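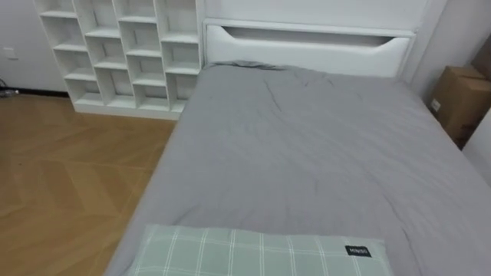 # Where to hold a 90 person training day + overnight rooms?

**mapledesk** · 9:14 am

Hi all, I somehow got handed our company's training day for November and I've never booked a venue in my life. We're 90 people, most of us driving in, with a few flying and needing a room the night before. I need one big room for the morning and then 4 smaller ones for breakouts after lunch.

So far I've got quotes from the Lockwood and the Brergate Conference Center. The Lockwood is cheaper on paper, but the quote is two lines long and that makes me nervous. Has anybody used either one? I'd love to hear the bad stuff too!

---

**tallorderofries** · 9:40 am

We did Brergate last spring and I'd go back. The main hall has a wall that slides across, so you can split it after lunch, and their AV guy stayed in the building all day. Parking is the weak spot. If your crowd is mostly drivers, ask for the overflow lot in writing.

---

**hushpuppy_22** · 10:02 am

I'm going to disagree with the Brergate love. That sliding wall is thin! We had a sales group cheering on one side and an HR session on the other, and I could hear every word of both. Fine if your breakouts are quiet, miserable if they aren't.

I've been to the Lockwood twice and the rooms are older but they have real walls. Coffee was terrible both times, I'll give you that.

---

**tallorderofries** · 10:11 am

> I could hear every word of both

Huh, we didn't get that at all. Maybe we were at the other end? We had the side by the lobby. I'd still take a thin wall over the Lockwood elevators, which took forever when everybody went down to lunch at the same time.

---

**mapledesk** · 10:30 am

OK, this is super useful, thank you both. The Lockwood quote says "day package $2130" and then "rooms subject to availability." Is that normal? I don't even know if the 2130 includes lunch.

---

**binderclipqueen** · 10:52 am

It does NOT include lunch, I'd bet my good stapler on it. For 90 people that has to be room hire only. Write back and ask them to list the projector, mics, coffee breaks, lunch, setup and cleanup each on its own line. And ask about the service charge, which at my last place was 20 percent and showed up on the final bill like a surprise party.

"Subject to availability" just means they haven't held anything for you. Ask for a room block with a release date, so you can give back what you don't use. We had one at Vedstead (the hotel, out past the airport) and handed back half of it without paying a cent.

---

**hushpuppy_22** · 11:05 am

Seconding the room block. Also check how late the front desk is open if your fliers land at night. I once sat on my suitcase outside a small place for an hour and I'm still mad about it.

---

**quietcarpet** · 11:48 am

Unpopular opinion, but do you need the sleeping rooms in the same building? We put our out-of-towners somewhere cheaper and ran a shuttle through Mukuvley. It was one van, two trips, and it cost way less than the conference rate.

---

**binderclipqueen** · 12:03 pm

Ehh, I've done the shuttle thing and spent my whole morning on the phone with the driver. For a first event I'd pay extra and keep everybody under one roof.

---

**quietcarpet** · 12:10 pm

Fair, it depends on the driver. Ours was great and we tipped him accordingly.

---

**mapledesk** · 2:26 pm

Update! I called the Lockwood and binderclipqueen was right, no lunch in that price and no mics either. They're sending a new quote with everything on separate lines. Brergate offered me a walk-through, so I'm going to bring a coworker, stick her behind the sliding wall and have her talk loudly while I listen from the other side.

I'm leaning toward one roof for the fliers. Will post the new numbers when I have them.

---

**tallorderofries** · 2:41 pm

Ask for the lobby side while you're there. And get the parking in writing!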